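Workshop tips: showing a robot arm how to take a PC apart

I've been teaching our arm at the Prerkunley workshop to strip old desktops, mostly by steering it from a controller and letting it record what I do. These are the bits I wish I'd written down sooner!

Tip 1: Lay the tower flat
Get the side panel off and put the case down on its side, open face up, before you start recording. I like the bits the arm will handle parked close by too – a printed tray with slots does nicely, and a memory module will sit in one quite happily.

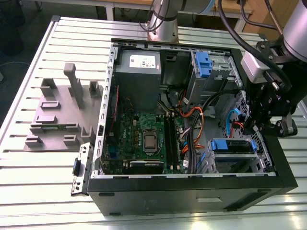

Tip 2: Go for the blue plastic
On a Dell like ours the drive carrier is blue, so it's easy to spot on the wrist camera. Line the fingers up first, stop for a breath, then close them slowly. I rushed my first 22 demos and binned the lot (Wednesday was not a good day). If the carrier tilts, ease off and straighten it before you pull any harder, and watch the hard drive's connector edge.

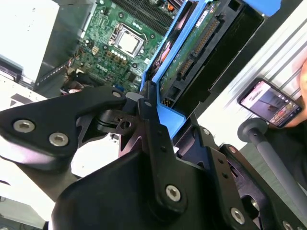
Do I need to redo the whole demo if I fumble one grab?
Keep it if you recovered smoothly, as the arm can learn from a tidy correction. Bin it if you knocked the case or had to reach in with your hand.

Tip 3: Name your files as you go
I had 218 recordings in a folder called Findska, and sorting them took two evenings – a job I never want again. Now I add the part and the attempt number straight after each go.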